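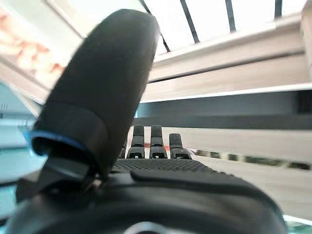

Charcoal with a thin line of bright blue. Best colour pairing going.

1/ Right, a thread about quilt binding, the narrow strip that goes round the outside edge of a quilt. I have been wanting to write this since July and I've finally got a big pot of tea and a free evening, so off we go!

2/ If you've never made one: you sew the top, you sandwich it with wadding and a backing, you quilt the three layers together, and then you've got raw edges all the way round. Binding covers them. Loads of people treat it as a chore. I think it's the best bit of the whole job.

3/ I learned from Anahera Kingi, who taught the evening class in Purkcombe. She made us bind a plain square of calico before she'd let us cut any of our nice fabric. Four corners, unpick, four corners again. I grumbled all the way home and I've been grateful ever since.

4/ Colour first. My default used to be "match the border", and it's perfectly fine, the edge just sort of melts away. Then I put a strong blue on a dark grey quilt and oh my word. A tiny strip and the whole thing woke up.

5/ Before you commit, fold your binding fabric so only a sliver shows and tuck it under the edge of the quilt. Stand on the other side of the room. A print that looks gorgeous by the metre can turn into complete porridge once you're only seeing a sliver of it.

6/ Stripes though!! Stripes cut on the bias give you a barber's pole all the way round. Fiddly to cut, eats more fabric than you want it to, and I'd do it every single time if I had the patience.

7/ Sums. My current one is 65 inches square, so 260 inches round the outside. Add a bit for corners and joins and I cut 275. I used to skip the extra and I once ran out a hand's width from the end. Had to piece in a scrap of something else. It's on our sofa and I see it every night.

8/ Width: I cut mine two and a half inches, fold it in half lengthways and press it. Some people swear by two and a quarter for a tighter edge. Try both on a scrap with your own wadding in it, the wadding makes a big difference.

9/ Join your strips on the diagonal. A straight join puts all the bulk in one lump and you can feel it with your thumb. Diagonal spreads it out. Trim, press open, carry on.

10/ Corners: stop a quarter of an inch from the edge, sew off at an angle, fold the strip up, fold it back down, start again from the top. It makes no sense at all written down. Do it with a strip of paper first and it suddenly clicks.

11/ Nesma Erraji asked me about machine versus hand for the back. Machine for anything that'll be dragged about by children or dogs. Hand for everything else, as I love it. Feet up, quilt over the knees, radio on, a couple of evenings gone in a very happy way.

12/ Thread for hand stitching should match the binding and not the backing. I got this wrong for YEARS.

13/ The loveliest binding I've ever seen was on Humaira Niazi's hexagon quilt at the Flellstead show. 1,020 hexagons, all sewn by hand, and then a plain narrow edge in deep rust. I went back to look at it again before we left and I'd have gone a third time if the car park hadn't been closing.

14/ She'd left the outside hexagons whole as well and bound round every zigzag of the edge. Inside corners AND outside corners, all the way round. I asked how long it took and she just laughed.

15/ Couple of replies already asking about clips or pins. Clips for me. I bought a box of 100 and I'm forever finding them in the bottom of the washing basket, but I've stopped bleeding on my quilts.

16/ And yes @ Unai Moya, you can bind a quilt in the same fabric as the backing by folding the backing over to the front. Perfectly good method, very quick. Leave plenty extra when you trim, and mitre the corners if you can face it.

17/ I've got the last side of mine still to stitch down, so I'm going to go and do that now. Show me your bindings please, especially the stripy ones!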